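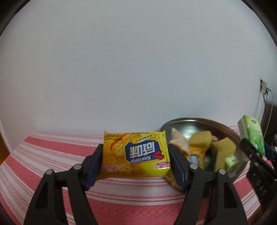

Des crackers, ça, avec un goût de carton salé, et encore, quand le sachet n'est plus que miettes : l'avis laissé par Estrella au bas de notre ancienne fiche tenait en une ligne. On l'a gardé, il n'est pas complètement injuste.

Rechercher un produit, une marque OK

Accueil Épicerie Asia Biscuits salés Fiche 527

Publié le 28 août 2021 par la rédaction de Werkisance

Crackers ronds XianWei, sachet individuel

Le dessin du sachet promet des crackers bien ronds, dorés, percés de petits trous. Du jaune, de l'orange, un ruban, une pointe de rouge qui fait penser à des piments : de quoi attendre quelque chose de relevé. Nous en avons ouvert trois au dépôt de Jarville et le piquant, on le cherche encore. C'est salé, un peu sucré en fin de bouche, assez sec. Avec une soupe, ça passe. Seul, il faut aimer.

Le format se glisse facilement dans un cartable ou une boîte à déjeuner. Il protège mal, en revanche. Au fond d'un sac, sous une bouteille, les crackers n'ont aucune chance.

On lit parfois que ce genre de biscuit serait « plus léger » qu'un apéritif classique. Nous n'avons rien vu qui permette de l'affirmer et nous ne le reprendrons pas ici. Pour les allergies, lisez l'étiquette de traduction collée sur le carton, et si elle manque, n'achetez pas.

Vente par carton de 200 sachets. Pour les collectivités, tarif dégressif à partir de 1000 sachets, mais commencez petit : le lot reçu en avril s'est écoulé très lentement. Conserver au sec. Sachets ouverts ni repris ni échangés.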